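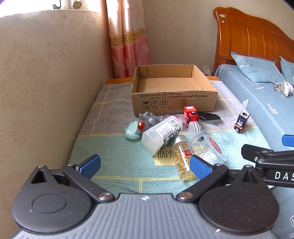
How do you sort a bed full of tiny odds and ends without losing your mind?

Asked in Small Spaces & Storage

I finally emptied the junk drawers in my kid's room (plus the windowsill, plus the bottom of two backpacks) and everything is now on the bed. I have one cardboard box to put it in and I'm stuck! It's the mix that gets me. There's a spiky gray dinosaur, a little train car with a cartoon face, a red block vehicle, a key ring, a plastic bottle, lids and clear containers, and a small glass bottle of gold flakes that I'm scared to even breathe on. None of it goes together and it's all different sizes.

My first thought was to dump the whole lot in the box and call it a day, but I did that in February and we never found anything again. My son is six and wants to keep all of it. The bed has to be usable by 8 tonight, so I'm not looking for a weekend project, just a way to start. Do you sort by type? By size? By who it belongs to? Also what do people do about the glitter-type stuff?

Posted by quietplum

3 answers

Answer from Ernő Halász (Top contributor, Storage)
Marked as helpful by the asker

Oh, I love this kind of job! A bed is a great place to do it, too – everything stays in sight and you have a built-in deadline because somebody has to sleep there.

Before you sort anything, take out what shouldn't be in a kid's box at all. I can see a black folding knife blade right beside the red block vehicle, so that one goes up high or into a locked drawer first, before your son comes in to help. The glass bottle with the gold flakes goes next. Check that the cap is on tight, stand it in a mug and move it to a shelf in another room. I once had a jar like that open up on a wool blanket and I was finding sparkle in my socks until summer. A strip of tape over the cap is worth the ten seconds.

Then sort by how the things get used, and forget about size. For a kid's room I only make these piles:

Plays with it (dinosaur, train car, block vehicle)
Makes things with it (patches, beads, stickers, that yellow HAPPY patch)
Belongs in another room (keys, bottles, anything from the kitchen)
Part of something else (lids, loose caps, single wheels)

The last pile is the magic one. Try each lid on each container while they're all out on the blanket, because you will never have a better chance. Whatever doesn't match by the end can go. If it does match, you've got yourself a free storage jar! Clear ones are wonderful for small stuff, since a six-year-old can see what's inside and doesn't have to tip out the lot to check.

For the box itself, fold the flaps all the way down while you fill it, like you already have them, and put dividers in. I cut mine from cereal boxes. If you'd like something ready-made, the Huresska drawer inserts fit most medium cartons and mine have lasted through two moves. Heavy and lumpy things on the bottom, soft or flat things on top. Spiky dinosaurs go tail down in a corner or they snag everything you pull past them.

Let him do the toy pile himself! Kids are surprisingly good at it when the job is small. Mine used to "park" every vehicle along the edge of the box and give each one a parking ticket, and it took forever, but they were all put away.

4 comments

quietplum: Thank you!! Knife is on top of the closet now. It came out of an old camping bag, I'd forgotten it was in there. The lid test was so satisfying.

Ernő Halász: Isn't it? I do it with the kitchen tubs as well.

bramblejo: Cereal box dividers, yes. Cracker boxes are even better if you have them, a bit stiffer.

quietplum: He's doing parking tickets. We may not make 8.

Answer from tollhouse_712

just use zip bags. one bag per kind of thing, write on it with a marker, throw them all in the box. done in 10 minutes. I wouldn't bother with the dividers, they fall over as soon as you carry the box anywhere

1 comment

bramblejo: They don't fall over if you slot them together in a cross.

Answer from Clekelberg Mom

Sorting on a checked blanket is great fun, by the way! We use the squares. Each kid gets a stretch of squares and lines up their own treasures there, and then it's easy to see who has what. My daughter calls it the shop and charges me for things I'd like to throw out.

One thing I'd add to the good advice already here – keep a "don't know yet" jar. A real one with a lid, and small, so it fills up fast. We use an old Hirano tea tin. Mystery pieces live there, and when it won't close anymore we tip it out and go through it together. Last time we found the missing door of the Arkau dollhouse, which we'd been without for so long that I'd made a new one out of felt. Now the dollhouse has a front door and a summer door.

Little packets of whatever (beads, erasers, things from party bags) I open and look at before they go in the box. If it's half empty and sticky I don't even ask.

And shake the blanket outside when you're finished. Not over the rug! Ask me how I know.

Was this page useful? Yes / No

Related questions
What size box for toy cars?
Getting glitter out of a quilt
How to label jars for kids who can't read yet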